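Mikkel Ravn and the pegboard habit

I meet Mikkel Ravn on a Tuesday, just after lunch, in the back half of the old shop where he runs Flallo. He makes board puzzles with pegs, the sort where you've got a flat white board, a layout to follow and a pile of small pieces to put in the right place. I had one as a child and lost most of the bits down the sofa, which I confess to him straight away.

"Everyone did!" he says. "I get letters from people who want one blue peg. Just one. They've been missing it for years."

He started out making toddler toys, and hated it (his word). The boards came later, when his aunt wanted something to do with her hands after she broke her wrist. He cut her one in an afternoon, she complained that it was too easy, and he cut her another. There are now 14 layouts in the range. The one he calls Prerimeo is the beginner's board and still sells best, much to his annoyance.

"Rungrueang is the good one," he tells me. "It's mean. You can spend a whole evening on the top left corner and then find you should have begun at the bottom."

I ask if the corners matter that much, and off he goes for ten minutes (I've spared you most of it). The short version is that he likes people to start at an edge and work in. Beginners always go for the middle, he says, and then their sleeves knock everything about. He also thinks you should have a dark table under a white board, so you can see where the thing ends.

"My kitchen table is pale pine. Hopeless. I put a dark cloth on it and my score went up the same night."

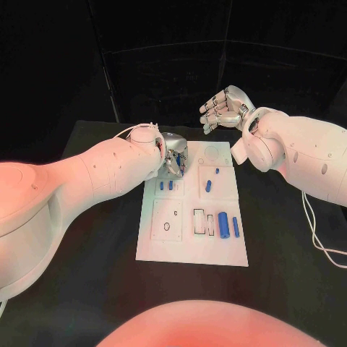

On price, and on being copied

A Prerimeo takes him 4 hours from blank to box. Last year he sold 800 boards, and he'd like to get to 900 by the end of November, though he pulls a face as he says it. Has anyone copied him?

"Of course. I bought one to see. The holes were too tight, you needed a hammer." He's laughing, but he does go and fetch it from the cupboard to show me, and I have a go, and he's right, my thumb was sore all the way home.

The next one is called Irov, and he won't let me see it. All I can get out of him is that it has fewer holes than any of the others and that his aunt has already complained about it.

"Too hard this time," he says, very pleased, and puts the kettle on.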